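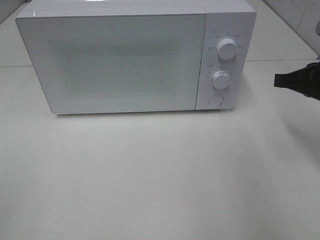
Section 3: Getting your microwave settled in

Right, you've got it out of the box and onto the worktop, which is the heavy part over with. I wrote this section for the two-dial model we put in all the Marside flats, and I've tried to keep it to what you need on your first evening. If yours has a screen and a keypad you've got the Callex instead, so skip to Section 4.

Finding it a home

1. Pick a flat, dry bit of worktop that doesn't wobble. Lean on it a little! If it rocks, try further along.
2. Keep clear space at the back, at the sides and above. The oven needs to breathe, so please don't use the top as a shelf for bread, post or tea towels (I know, it's very tempting).
3. Make sure the door can swing all the way round without clouting the kettle. It opens to the left, and it wants more room than you'd think.
4. Plug it straight into a wall socket. No extension leads, please. My old flat in Dornitz had one socket for the whole kitchen and I learned that lesson with a very warm cable.

Note: the kitchen ring is rated up to 2880 watts, so don't run the microwave and the kettle off the same double adaptor.

Checking inside

5. Open the door and take out any leftover packing, card or tape.
6. Wipe the inside with a damp cloth and a drop of washing-up liquid, then dry it.
7. Wash the glass plate in the sink and let it come back to room temperature before you use it.
8. Set the plate down over the hub in the middle and give it a gentle turn with your finger. It should sit level and go round freely. If it grinds or tips, lift it off and try again.

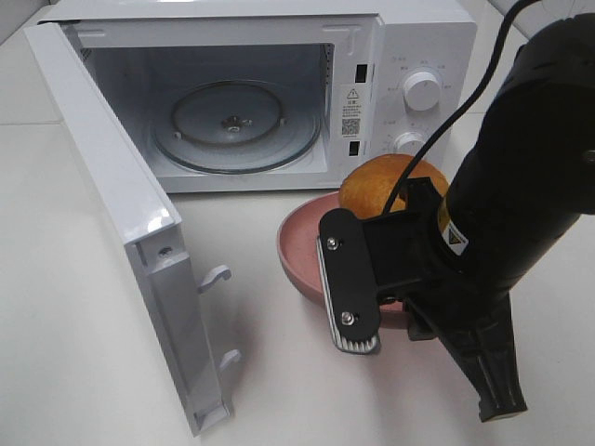

Fig. 2. Door fully open, glass plate in position, latch hooks on the inner edge of the door.

9. Have a look at the two hooks on the door and the two slots they go into. Keep them clean, because a dried-on splash of soup is quite enough to stop the door shutting properly.

Caution: never poke anything into the slots, and never run the oven if the door is bent or a hook is cracked. Leave the sticker between the slots where it is. It carries a warning symbol and we'd like it to stay readable.

First go

10. Put a mug of cold water on the plate, 300 ml or so.
11. Close the door until it's properly shut.
12. Choose a middling power on one dial and two minutes on the other. Check the printed markings before you turn anything, as it's easy to grab the wrong knob (I still do it).
13. When it stops, wait a moment, then open up and take the mug out with a cloth.

Caution: water can bubble up suddenly when you move it, so stand a wooden spoon in the mug before heating and don't rush.

If the plate hasn't turned or the water is stone cold, unplug the oven and get in touch. Spare plates are part number 1163 and we keep a few in the Oprea store.

Marside Homes resident guide | Contact the Oprea store | © 2021 Marside | Back to top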